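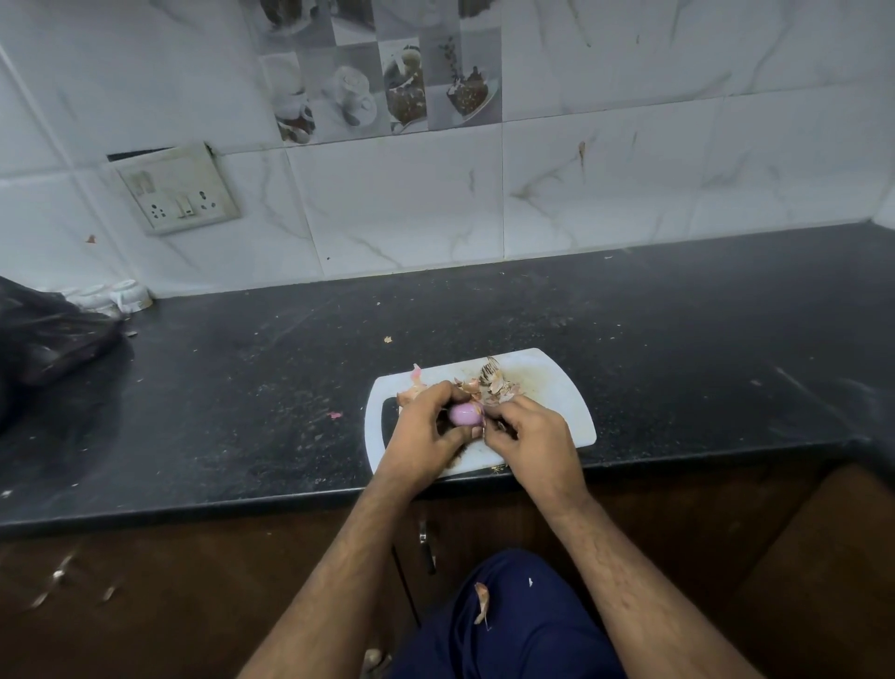 My mother never wrote down a recipe in her life, and I spent most of my thirties being annoyed with her over it. You'd call and ask how long the lentils should go and she'd say "until they're done," and then she'd tell you who had died. So when I started learning to cook properly, at the ripe old age of 40, I went the other way completely and wrote down everything. I have a shelf of notebooks. I once timed a pot of rice five nights in a row.

What changed my mind was the supper club, which I know I've mentioned on here before, but we've picked up some new readers since October (hello!) so let me back up a little. There are four of us. Fiona Laing started it after her youngest left for college and she found she was still buying groceries for a full house. She asked me, I asked Rhona Pringle from my old job at Halliday, and Rhona brought Torquil Aitken, who lives across the landing from her and had been eating cereal for dinner. We meet at a different home each month and whoever is hosting cooks the one thing they feel like cooking. No themes, no assigned sides. Fiona tried a sign-up sheet once and it lasted a single month.

Anyway, Torquil had us over last week and he made onion soup. I have made onion soup. I have a page and a half of notes on onion soup, with a chart. Torquil had a big pot, a bag of onions, some butter and a radio, and he stood at the stove and talked to us for the better part of the evening while the onions went from white to yellow to that deep sticky brown. He never looked at a clock. Every so often he'd lean down and smell them, and then he'd go right back to the story he was telling, which was a long one about a ferry and a borrowed suitcase and which I won't try to repeat because he tells it so much better.

I asked him how he knew when to add the stock. He thought about it for a good while – I could see he was really trying to help me – and then he said, "Well, when they're done."

I laughed so hard I had to sit down. Rhona wanted to know what was so funny and I ended up telling them all about my mother and the lentils, and then about her kitchen in the apartment on Rorberg Street, with the window that only opened if you hit it in the right place. I hadn't talked about that kitchen in years. We didn't eat until almost ten and the soup was wonderful, very dark and a bit sweet, with too much cheese on top, just how I like it.

I'm not throwing out the notebooks. I still want my notes for bread, and for anything that involves melted sugar. But I made the soup myself last night with the timer in the drawer, and it came out a little paler than Torquil's, and I think next time I'll just leave it longer. I used yellow onions and a splash of cider. If you have a favorite kind of onion for this, do tell me, as Fiona swears by red and I have my doubts.

It's my turn to host next and I'm leaning toward lentils.

Contact: Pauline Holroyd | © 2022 Pauline Holroyd | Back to top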